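Week 6 handout: learning a task from demonstrations

I'll start with the dull bit, as it trips everyone up in the coursework! We train by imitation: a person drives the arms, we record the joint angles and camera views, and the policy learns to copy them. Our task is drinks cans and a small raised shelf.
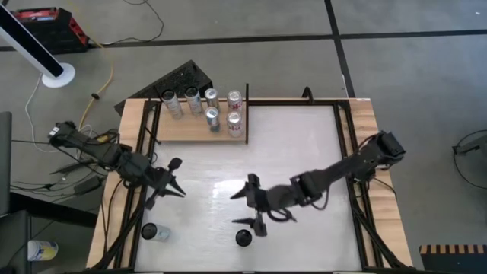
What goes wrong

We trained on 400 demos and kept 20 back for checking. Small errors pile up (each one nudges the arm somewhere the demos never went), so we predict a short chunk of moves at a time. Gerrit Jacobs has the plots if you want them. 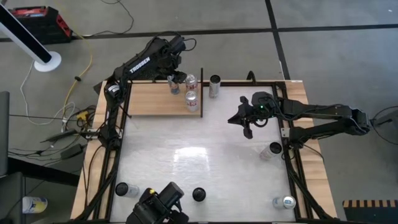

Fig. 2. Cans on the board and lying on the work surface.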